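Groltow two-arm desk kit, pre-purchase check
Checked by: Rania Slaoui
Items marked OPEN: 3

1. Emergency stop within reach - OPEN. Lasorow says it ships separately. Fine, ship it.
2. Arm bases bolted down - OK.

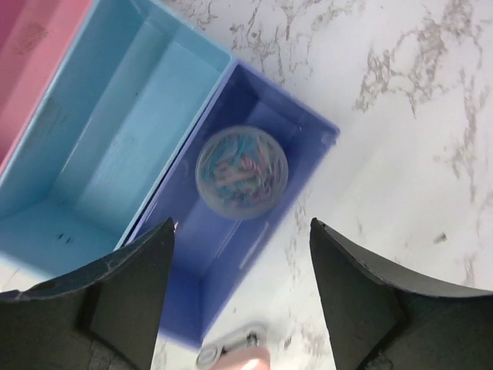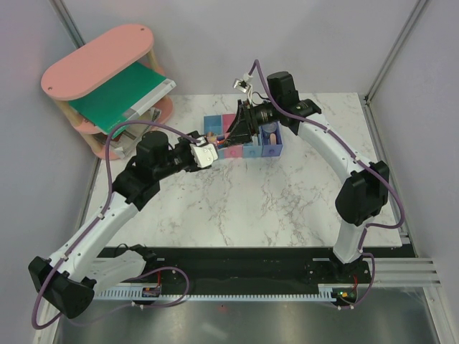
3. Cable routing - OPEN. The brochure promises "fully managed wiring" and I don't buy it. The purple cable curves wide around the right arm's elbow, with a white tie at mid-forearm. I want a second tie before anyone runs it at full speed.
4. Finger wear - OPEN. Scuffs on the left one. Ask Dinesh Abeysekara what a spare pair costs, in writing.
5. Pinch points labeled - OK, page 13 only.

Recheck in October. No payment before then.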